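Notebook, February 2020
Corona discharge imaging, bench 2, Duvholm

Plate rebuilt after the October failure. New dielectric is 3 mm glass over copper foil, edges taped. Supply is the old Baltetti coil, driven at 50 Hz through the variac. Film holder unchanged.

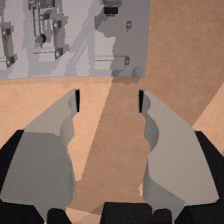
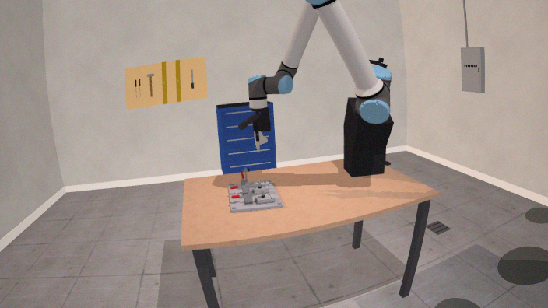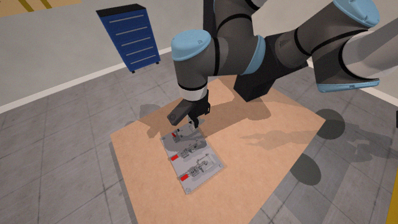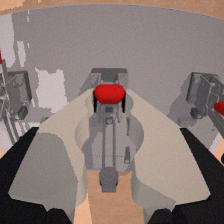
Gripper and arm, simulated views.

Purpose of this run: repeat the Bredville leaf series and check whether the halo width follows moisture, as I expect, or something in the specimen that moisture doesn't account for. Zulema Echeverría maintains the second. She has agreed to the protocol and will score the prints blind.

Specimens: eucalypt leaves, same branch, bagged at picking. Half dried over silica gel, half kept on damp paper. One coin as control in every batch.

Exposure 1 s. Anything longer fogs the colour film at the centre. Room humidity held under 50 per cent with the dehumidifier, which has to be switched off during the exposure or it puts a ripple on the supply.

Print 611: streamers on one side only. Leaf was not lying flat. Discarded, do not score.

The coin gave a halo on every exposure. Its width shifted when I wiped it with alcohol and again after handling. Grease or water on the surface would do that. Zulema's note in the margin says a coin is no control for a living thing. Fair, but it is a control for the plate.

Phantom leaf: tried the Kiani method, top third cut away. Faint outline on the first print. Cleaned the glass, repeated, no outline. I read the first as residue from pressing the whole leaf there beforehand. Z.E. wants a fresh plate for each cut leaf. Agreed.

To do:
Order glass
Replace ground lead, clip is loose
80 grit for the foil edges
Send damp set to Z.E. with the labels covered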